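Clistard bench mat and finger care kit: two months on one arm

Price paid: 38 pounds, plus postage
Bought by us, at full price, from the Clistard web shop
Reviewed by Saranya Chacko

I came to this kit in a bad mood. We run one small arm with a two-finger gripper at Lelton, picking mixed household bits off a bench, and I have bought three lots of "robot care" products over the years that were window cleaner in a smaller bottle. Clistard says its kit will "restore factory grip" and "cut missed picks". Those are large claims for a brush, a bottle and some cloths.

What's in the box

A stiff nylon brush, a soft brush, a spray bottle of cleaning fluid, 19 lint-free cloths, a sticky roller for the mat, a setting gauge for the gap between the fingers, and a folded sheet of instructions. The gauge is a stepped bit of plastic. The sheet has been translated by someone in a hurry and tells you twice to "release the hand from hunger", which Erdal and I took to mean switch off the air. Our gripper is electric, so we ignored it.

No case. The box it comes in is the storage, and ours had a split corner by the end of the first week.

Setting up

You are meant to clean the fingers first and set the gap afterwards, and the sheet is right about the order. Muck packed into the gripping faces will throw the gauge off. With the power isolated, brush along the pattern one way, then the other, then wipe with a cloth that has been sprayed. Don't spray the fingers themselves. The sheet doesn't warn you about this and it should, as the fluid runs straight down towards the gripper body.

The stiff brush is good. I'll give them that. It got grey paste out of the faces that my old toothbrush had been polishing for a year. The soft brush sheds, and I found bristles on the bench the same afternoon, so it went in the drawer.

The gauge I can't recommend. Its steps are moulded, the edges aren't crisp, and Kamala got a different reading from mine on the same fingers on the same Thursday. We went back to the feeler gauges we already had. If you don't own a set, buy one before you buy this.

Does it cut missed picks?

I logged 2,468 picks across the two months, half before the first clean and half after. Misses on thin flat things dropped a fair bit. Misses on everything else hardly moved. I also re-taught the approach height during the second half when Stella spotted it had drifted, so I can't hand all the credit to a brush, and I'd be wary of any seller who did. "Restore factory grip" is something I have no way of testing and I doubt Clistard has either.

The mat roller 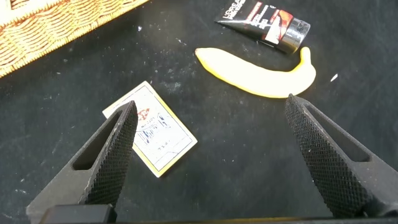 Dust on the mat was my real reason for buying, and it's where the kit is weakest. The roller picks up crumbs and big fluff well enough on the first pass. Fine dust is another matter, and black is an unforgiving colour for a mat: look at the grey haze between the card and the banana, and the white fleck off to the banana's right. The flat things lie right down in that layer, and the card under the left finger is just the sort of pick where dirty faces cost you. After a few passes the roller loses its tack, and rinsing it as instructed brought back perhaps half. A damp cloth does the job better, provided you let the mat dry before you lay anything out again.

Upkeep

My routine now is the stiff brush at the end of each working day, sprayed cloth once a week, mat wiped before the first run. It takes 4 minutes for the daily part. The cloths wash fine at a low heat, although the packet says to throw them away, and I'd guess I know why it says that.

Refill fluid is sold only by Clistard and costs too much. I've since tried the plain Marino cleaner from our stores cupboard on the same fingers and couldn't tell the two apart by eye or in the log. Check what your own gripper maker allows before you copy me.

Worth it?

For the stiff brush and the cloths, at half the money, yes. As sold, no. Skye has asked whether Clistard will sell the brush separately and is still waiting for a reply.

Two stars out of five.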